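Porkolico Outdoor Navigation Project
Frequently Asked Questions for Site Hosts and Participants

Last revised 6/23/24

What is the project collecting?
The project gathers short outdoor recordings that are used to teach a navigation system for small ground vehicles. Each recording is stored as one example, together with the steering and speed commands given during it. The system learns to stay on a surface and keep to a line by studying many such examples.

How many examples have been gathered?
The current collection holds 2276 examples. Of these, 1189 have been checked and labeled. The remainder are waiting for review and are not used for training until that step is complete.

Who is responsible for the work?
Taha Berrada directs collection in the field. Rangi Whitelaw oversees labeling and answers all questions on data handling. Both may be reached through the Porkolico project office.

Which sites are in use?
Recording takes place at Costano and Pirnen under written agreements with the site owners. A third site, Hajji, was used in May and is now closed to new sessions.

Do sessions go ahead in poor light?
Yes. A system trained only in bright sun may perform badly on a dull day, when shadows no longer help to mark the edge of a surface. Overcast sessions are scheduled on purpose. Sessions are postponed for lightning, standing water or high wind.

Why are running tracks included?
Tracks offer long painted lines and clear changes from one surface to another. Labelers mark the running surface, the lines, any gravel or curb, and the grass as separate areas. Loose stones and small objects at the edges are left in place - the system must learn to deal with them. 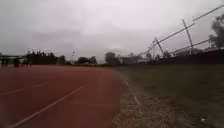 Track-edge example under heavy cloud, with lane lines, gravel strip and grass field.

Will people appear in the recordings?
They may. Distant figures are labeled only as "person" and no attempt is made to identify them. Where a face can be made out, it is blurred before the example enters the collection.

How are unclear areas labeled?
Labelers use the category "uncertain" for any area they cannot name with confidence. Fine netting and distant buildings often fall into this group. A second labeler reviews every such area, and Rangi Whitelaw decides any case on which the two disagree.

May a site owner withdraw?
Yes. Requests must be made in writing to the project office. Examples from the site are removed from the collection within 6 weeks - this includes any copies held by labelers.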